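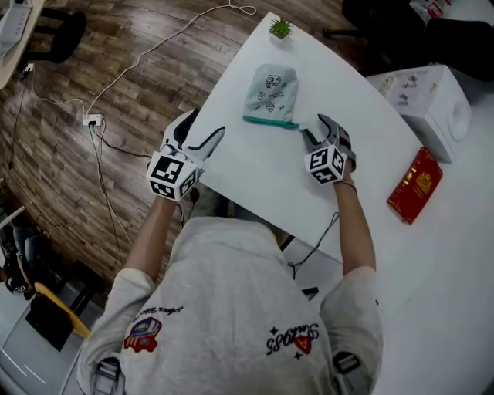
The doodle pouch on the big white table, little plant on duty in the corner

Search the galleries Enter keyword Go

Hi again! If you've been here before you know how this page works - I get attached to a small, ordinary object and then I put up pictures of it until I get attached to something else. In June it was my pencil tins (that one got 1443 visits, which I still can't get over). Now it's the doodle pouch.

I found it at Kekia, in the bin near the register where they put everything that doesn't have a proper shelf. I'd gone in for envelopes. The fabric is what got me first, because it has that fuzzy, towel-like feel, and I'm a person who touches every towel in a store. Then I saw the drawings. They're little black cartoon figures, just plain line drawings, scattered over the front as if somebody had been on a long phone call with a pen in their hand. My favorite is the big one up at the top. There are sparkles too, and a short line of writing, and then that bright teal trim finishing it off. I probably would have bought it for the teal alone!

I've had a few pouches over the years and most of them ended up at the bottom of a bag with a dead pen and some receipts in them. The Bririk one I used before this was perfectly nice but it was dark, and anything dark disappears in my house. A pale one with faces on it is much easier to find. I can spot it from the doorway, and I'm going to pretend that's a good enough reason for owning up to 9 pouches.

What goes in it changes. On a normal day it's charging cords, lip balm, a tape measure and the good scissors (the small ones). For a while I kept tea bags in it and everything smelled of mint. It doesn't hold a full-size notebook, so please don't write in to ask, I have tried folding one.

I like it best laid out flat on something plain. On a patterned tablecloth the drawings get lost, but on white they really stand out, and the trim looks brighter as well. A bit of green close by doesn't hurt either. I'd put a potted plant on every table if I could keep that many alive.
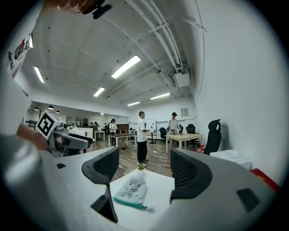
Mieczysław Wróbel wrote after the pencil tins to ask how I keep fabric things clean, so I'll put the answer here where everyone can find it. I turn the pouch inside out, shake it over the trash and wash it in cool water with a drop of dish soap. No dryer. I lay it on a towel, pull the corners back into shape and leave it overnight. The towel-like kind does pick up lint, and a strip of tape takes care of most of that.

He also asked if I'd do the Cavier glasses cases next. Maybe! I only have two of them and one is missing its snap, but I'll see what I can do. The Sang tote bags are ahead in line anyway, and there are a lot of those.

If you have a doodle pouch with different figures on it, please send me a picture. I'd love to know if they all have the same big one at the top.

Last updated: Wed 16 September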